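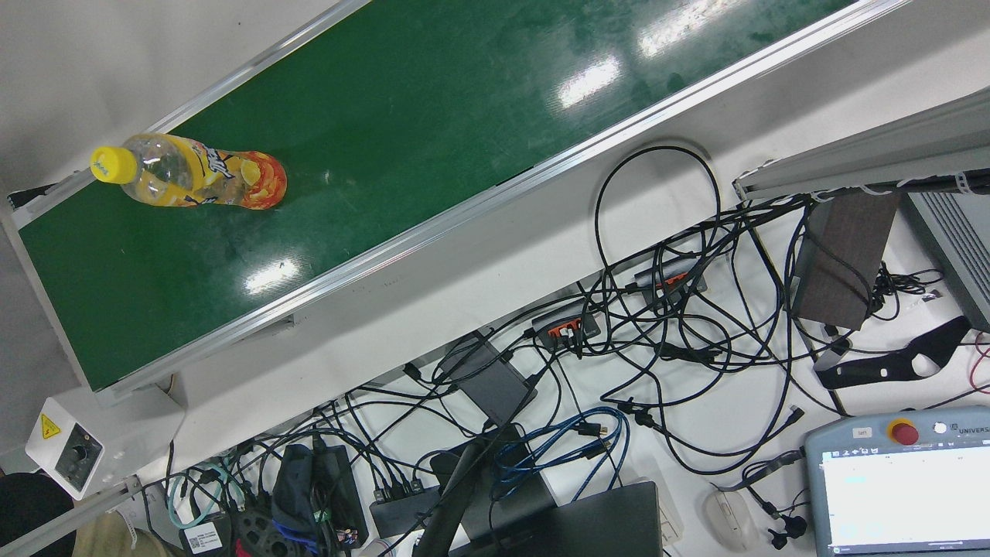 1/ Right, thread on the bottle work, because I keep getting asked and I keep answering in DMs. Short version: we stopped treating every moment of a demonstration as equally important and the picking got a lot better. Long version below. Typing this between runs so forgive the speling

2/ The task. Bottle on the belt, hand takes it, bottle goes in the bin next to the belt. Dull. Also surprisingly nasty when the hand has fingers and a thumb, because there are so many ways to nearly get it right.

3/ How it learns: a person drives the arm through the job, we record the lot, a network learns to copy. Over 200 recordings before we threw any out, 200 exactly after. Atieno Obura did most of the driving and has the patience of a heron.

4/ Trouble is that a recording is mostly travelling. Arm goes over, arm comes back. The bit where the fingers close on the bottle is tiny. So the network gets brilliant at travelling and vague at the only part we care about. Lovely smooth swing across the table, then a shove, then bottle on its side.

5/ And every time it got shoved over we learned something annoying: a lying-down bottle is basically a different object. Hand has to come in from above, thumb goes somewhere else, cap end and base end don't behave alike.

Cookies: this site uses cookies to remember your settings and show you posts you might like. Accept all / Manage choices

6/ First thing we tried was just more recordings. Helped a bit. Then stopped helping. The extra ones were mostly extra travelling, so, yes.

7/ Second thing was slowing everything down near the bottle. The driver hated it, the network learned to hesitate. It would get close and hover there. Bin that.

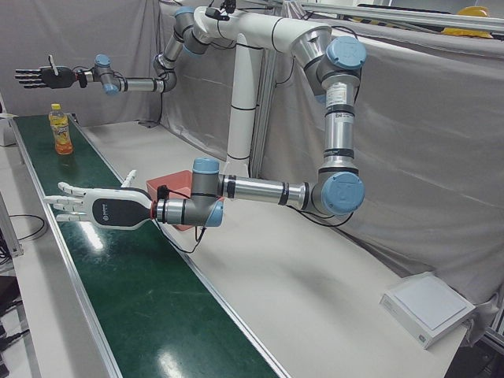

8/ WHAT WE CHANGED

Now called Stomine in the paper draft (Mal-soon Yoo named it, I've stopped asking). Each moment in a recording gets a weight. Far from contact, small weight. Just before the fingers touch, big weight. After the grip is settled, small again.

9/ "Surely people have done that" yes! They have, by hand, by drawing a box round the good bit. The new part is that we get the weights from the arm's own motion. When a driver is about to touch something they start making lots of small corrections. You can read that straight off the joints. No labelling, no one sat there with a spreadsheet.

10/ Works out as a lumpy curve for each recording. Some have one lump (clean grab). Some have two or three (missed, went back, got it). We worried the messy ones would poison it. They were the most useful ones in the set. The going-back is exactly what the network never normally sees enough of.

11/ Same starting position every run. Hand straight out, thumb up, well clear of anything. We did try random starts and it muddied the comparison, so that's a separate experiment, later, when I have a life

12/ Also worth saying: both arms are powered for all of this but only the white hand does the picking in these results. The dark one holds still. Two-handed stuff is next. Please don't cite us for two-handed stuff.

13/ Tests. Same 200 recordings, trained twice, once plain and once with the weights. Same network, same training time, same light in the room. 200 tries each. Bottle put down in a spot picked by a script so I couldn't be kind to my own method.

14/ Plain version: got the bottle into the bin a bit more than half the time. Weighted version: 14 misses. I made Hafþór Þrastardóttir re-count from the video without telling him (sorry, her, autocorrect) which was which. Still 14.
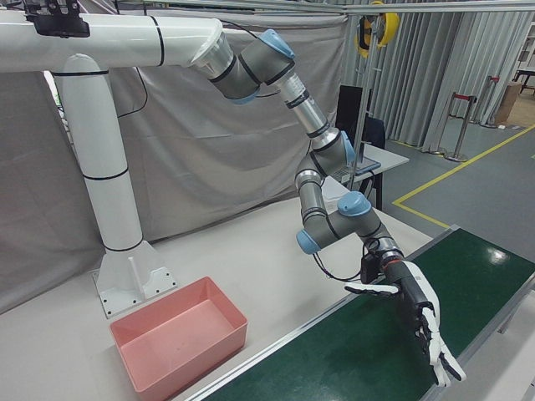 Ditte Snorradóttir
Research engineer, manipulation group, Prolcombe

15/ back, had to go and reset the arm. Where were we. Misses.

16/ Of the misses, most were bottles on their side close up against a rail. Fingers want to get underneath and the rail's in the way. I don't think weights fix that. I think that needs a nudge first, roll it out towards the middle, then grab. There's no nudge in the recordings so it can't very well copy one.

17/ A couple were glare. The belt is glossy and the lights bounce off it in big white patches, and a clear bottle next to a white patch is hard work for a camera. We've got this written down as a limit of the method. Sille Bjarnason thinks it's a limit of the belt. Both can go in.

18/ The odd one: it grabbed the bottle fine, carried it fine, and let go early. That's after contact, where the weights go small again. So possibly we're starving the letting-go part. Trying a second bump at release now. Too early to say owt, two training runs in and they disagree with each other.

19/ Someone asked if it's just learning to be careful. Fair question. We checked how long each pick took. Weighted version is slightly quicker over the whole task, slower in the last bit before touching. Drivers do the same thing so I'm happy with that.

20/ Someone else asked if the weights are doing anything a random lump wouldn't. Also fair and we should have run it sooner. Shuffled the curves between recordings, so right shape, wrong place. Result was worse than plain. Good. Would have been a grim afternoon otherwise 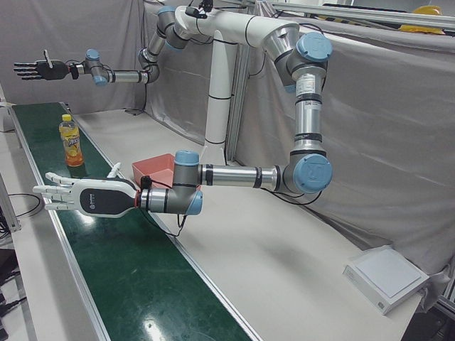 White hand low beside the bottle, bottle upright on the belt.

21/ On size, since it came up twice: after chopping the recordings up we had 2298 short pieces with at least some real weight on them. It's small. That's sort of the appeal. You could collect this in not very long, with one patient driver.

22/ Things I'd do differently. Write down which driver did which recording from the start (we had to work it out from the timings, painful). Test lying-down bottles as their own group from the off. Run the shuffle check BEFORE telling the whole group it works.

23/ Things I don't know. Whether it holds for soft things. Whether it holds for a driver who is naturally shaky, becuase the method reads small corrections and a shaky person makes them all the time. Atieno is very steady. We need someone who's had too much coffee. I've put myself down for it.

24/ Code: the bit that turns joint readings into weights is going into Brondance once I've tidied the names up. It's short. Half of it is smoothing. If you want it before then, message me and I'll send the ugly one.

25/ Replies I can see coming: no, we haven't tried cans. Yes, a simple gripper would probably do this particular bottle. We want the fingers for what comes after it.

26/ Next run's ready so that's me. Will add the release-bump numbers under this post when the two runs stop arguing.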